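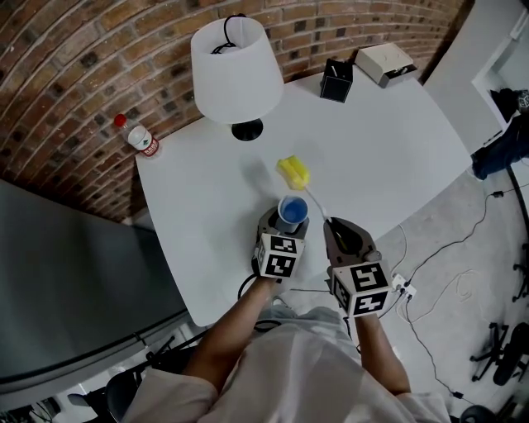

Reusable Cups in the Student Dining Hall: A Deposit Trial at Drurkerbridge

Final report, Environmental Studies project course

1. Background

The Sala dining hall serves hot and cold drinks from a single counter. Until this spring, all drinks taken out of the hall were sold in paper cups with plastic lids. The project group was asked to find out whether a small deposit would lead students to choose a reusable cup and bring it back.

2. Method

The trial ran for 6 weeks. The hall bought 200 cups from Rirken, a regional supplier, and placed return bins at 4 points on campus: the hall entrance, the library, the gym and the Flurkell building. Students paid a deposit at the register and received it back in cash or as meal credit. Paper cups remained on sale at the usual price. Counter staff recorded the number of cups issued and returned at the end of each day. The group also interviewed 17 students during the fourth week.

3. Results

Use of the reusable cups was low in the first week and rose after signs were moved from the door to the register. Most returns were made at the hall entrance. The bin in the Flurkell building was seldom used, and several students said they did not know it was there.

Lost cups were fewer than the hall manager had expected. Washing was a greater difficulty – the dish room closes early on Sunday, and cups returned that evening were not available again until Monday lunch.

4. Limitations

The interviews were held at midday only, so students who eat in the evening are not represented. Daily records for the second week are incomplete.

5. Recommendations

The group recommends that the deposit continue through the fall term, that the Flurkell bin be moved to the main stairway, and that the hall keep a separate supply of clean cups for Sunday evening. Lids should be priced separately.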